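Drying leaves in a round pan

June 13, 2025

I have been drying leaves at home since May, mostly for filling sachets. The method below replaces the screen rack I bought from Plosomano, which took up a whole shelf and sagged in the middle.

1. Filling the pan

A wide, shallow pan works better than a deep bowl. Mine is dark gray with a raised rim. Pick out stems first, then tip the leaves in and spread them by hand. Mixed color is normal -- dark green and pale yellow-green leaves can share a batch.

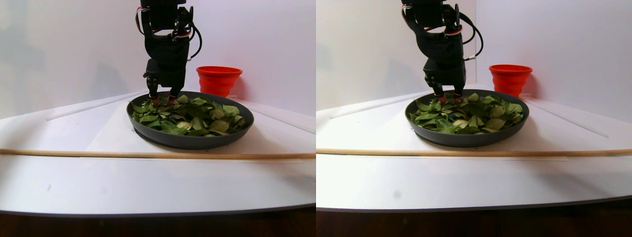
2. Turning

Turn the leaves twice a day, lifting from the bottom. Pressing down flattens the layer and slows the air. I run each batch for 7 days in the spare room at Trovstead, door open, no heater. Curled leaves go back in with the flat ones. The red collapsible cup stays behind the pan, and the wooden rod lies along the front of the table.

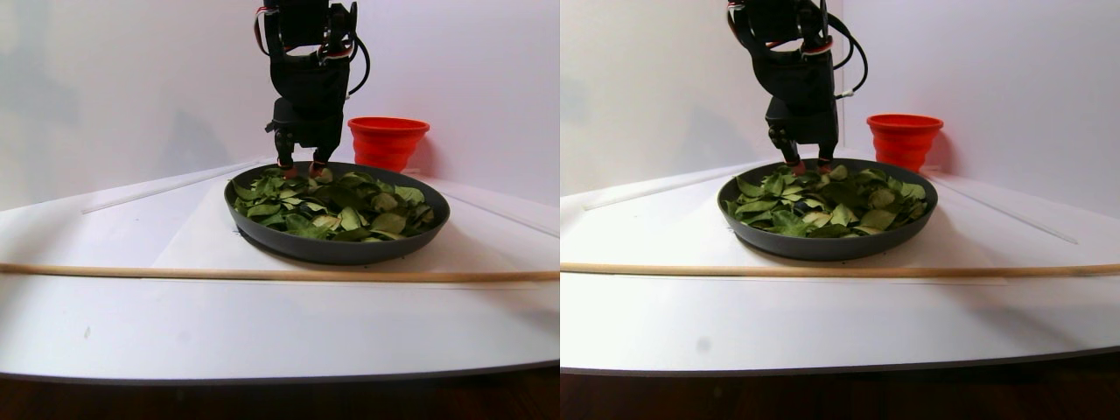

3. Checking and storing

Weigh the batch on day 3 and again at the end. My last one started at 200 grams. If a leaf bends without cracking, give it another 2 days. Store in paper, folded over once -- plastic traps whatever moisture is left. Next batch goes in on Monday.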